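Clevus Duty Solicitor Notes: data card

Version date: 04/06/2024
Maintainer: Luana Portela

Summary

Clevus holds attendance notes written by duty solicitors at Destaddale police station and magistrates' court. Each record covers one attendance on one client held for a motoring or public order offence. The set is meant for work on document sorting and on spotting missing fields. It is not legal advice and should not be used to predict a plea or a sentence.

Contents

notes/ holds 128 plain text files, one per attendance
labels.csv gives offence group, stage and outcome code
splits/ holds the train and test lists

The test list has 56 records. Notes run up to 6 pages. Two spellings of "adjourned" occur in the outcome column and have been left as found.

Redaction

Names, addresses, dates of birth and custody numbers were replaced with fixed tags before release. Vehicle registrations are tagged VRM. Tags are stable within a record but not across records. 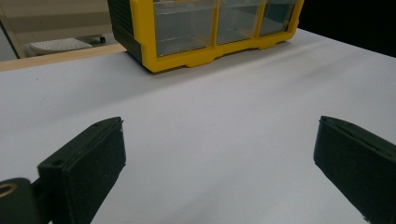 Offence groups are single-level: a record has one group and no subgroup. Think of a parts organiser with three clear drawers side by side in a yellow frame, where an item goes into one drawer or another. Where a client faced more than one charge, the most serious decides the group. The Mulent tagger expects nested labels, so set flat=true before loading.

Known problems

Interview times are missing from many of the older notes. The Subramaniam outcome codes were revised in July and the old codes have not been mapped.

Access

Requests go to the maintainer with a short statement of purpose.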